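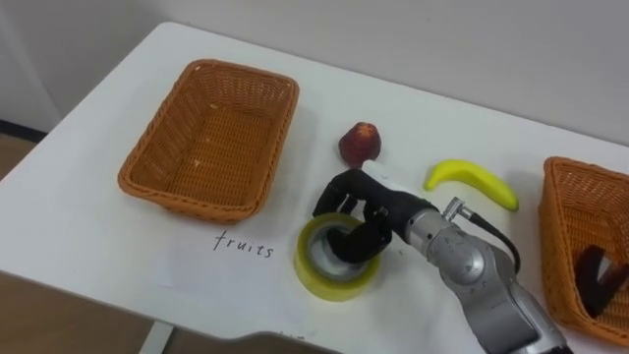

4.2 Labels written on the furniture

Most of the literature on household sorting assumes that a label is a thing one buys. It comes on a roll, it peels, and by the second winter it has peeled. The households we visited had moved past this stage. Several wrote directly on the surface, and Figure 4 gives the plainest case in our material: a white table, a woven basket, and the word "fruits" in thin black lowercase letters on the tabletop itself. The basket is empty. A round red fruit and a banana are out on the table to its right.

We discussed this arrangement for longer than it may deserve. Aranda's reading is that the label names a place, so that the basket could be swapped for a bowl or a saucepan lid without anyone having to rewrite anything. Monti's is that the label names the basket and the writer simply had no wish to write on wicker weave, which takes ink badly. The two readings predict different behaviour when the basket is moved. Under the first, fruit should go on being put down beside the word. Under the second, it should follow the basket, and the word should be left behind looking foolish.

Our diary entries favour the first reading, though with less conviction than we had hoped. In the Ovholm households, baskets were borrowed freely for pegs, post and, on one Friday, a sleeping kitten, and fruit continued to turn up at the written spot. In the Collia households the baskets hardly moved at all, which tells us a good deal about Collia and very little about labels.

The plural also gave some trouble. English speakers in the Prieto pilot tended to write "fruit", and two of them corrected "fruits" on sight, one in red. Where the plural was left alone, participants were a little more willing to mix kinds in one container. We would not build a theory on this. A reviewer of an earlier draft urged us to, and we have thanked him.

A harder matter is what counts as being put away. Our coding scheme (Section 3.1) has three states: in the container, on the labelled surface, and elsewhere. The red fruit and the banana in Figure 4 are coded as on the labelled surface, since they share a table with the word, and this seems fair until one tries to explain it to the person who does the tidying. Participants had firm views. Anything outside the basket was "out", and several regarded our middle category as an excuse with a number attached. We have kept it, because without it the two readings above cannot be told apart, but we report results both ways in Table 3.

The banana deserves a remark of its own. Across the 1000 diary entries that mention fruit by kind, bananas were the item most often recorded outside a container, and the usual explanation was shape. A round fruit dropped into a rectangular basket finds a corner and stays there - a banana has to be placed. Participants who used the Prallico trays, which are shallow and have no rim to speak of, complained of the opposite problem and spent part of April retrieving plums from under the cooker.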